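Report on a Visit to the Jendell Textile Works

Members of the Kodbridge Household Textiles Association visited the Jendell weaving and finishing works in July. The visit was arranged at the invitation of the works management and was open to members who buy, sell or specify bed linen. It began at 9:30 a.m. in the reception building and closed with a discussion in the staff dining room.

The works was built as a spinning mill and was converted to weaving when the present owners took it over. Spinning no longer takes place on the site. Yarn now comes in dyed and wound, and the oldest part of the building serves as the yarn store. Visitors were given ear protection at the door of the weaving hall and were asked to remain inside the painted walkway.

The weaving hall was running cotton sheeting during the morning, most of it in checks and plaids. The guide explained that a plaid sheet is made from yarn that is dyed before weaving, so that the pattern appears on both faces of the cloth. Printed plaids cost less to produce and are sold by many of the same stores. The works receives more complaints about mismatched seams on plaid sheets than about any other fault, and the cutting room has changed its marking method as a result.

The warp for the current order carried 3864 ends. A second order, for a narrower cloth, carried 2980. Members asked how long a change from one to the other takes, and were told that a full shift is allowed, including the tying of new ends and the weaving of a trial length. The trial length is inspected over a light table before the loom is released.

Several questions concerned wear in the home. The finishing manager stated that pilling is judged on returned goods as well as in the test room, and that households with pets are asked to say so on the return form. Cats and dogs lie on the same part of a bed day after day, and the surface of the cloth in that area is affected by claws, hair and more frequent washing.
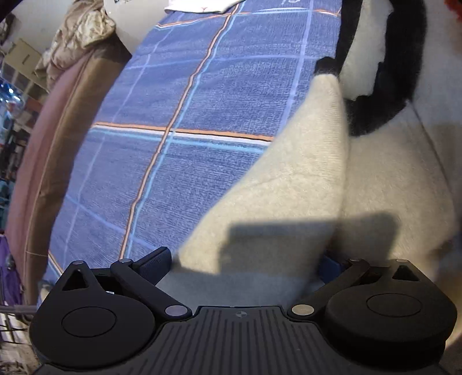 Mohandas Devadiga asked whether a tighter weave would resist snagging, or whether it would only make each pulled thread easier to see. The finishing manager replied that both were true to some degree. A close, smooth weave gives a claw less to catch, but a pulled thread in a dark check stands out clearly. The works recommends a plain weave of medium weight for such homes and does not recommend sateen.

The party then moved to the finishing building. Cloth is singed, washed and dried here before it is cut. The washing range, known on the site as Suvarna after the line for which it was first installed, uses water drawn from the works' own well. Used water is settled in two tanks behind the building. Members were shown the daily record sheets and were able to compare the readings for incoming and outgoing water.

Raised and brushed fabrics are handled in a separate room to keep loose fiber away from the sheeting. The Gralleo range of fleece throws and soft covers is finished in this room in batches of 200. The supervisor noted that light colors are scheduled first, as dark fiber left in the machine will show on a white cloth for several hours afterward. Care labels for this range advise a cool wash and no fabric softener.
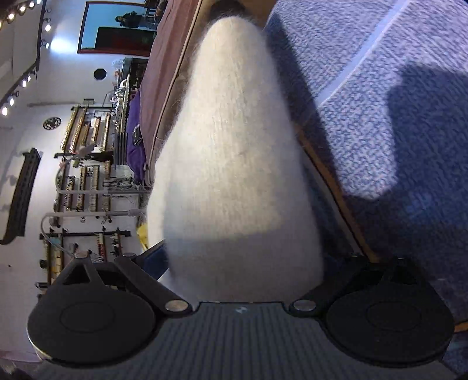
Fuzzy fabric in cream-white.

Discussion in the dining room turned mainly to labeling. Members from the retail side asked for shrinkage figures to be printed on the outer packaging, where customers can read them before purchase. The works management agreed to consider the request for the next packaging order. A question on minimum quantities for private labels was referred to the sales office, and the answer will be sent to members in writing.

The Association thanks the management and staff of the Jendell works for their time. Members who wish to receive the fabric sample cards shown during the visit should apply to the Kodbridge office.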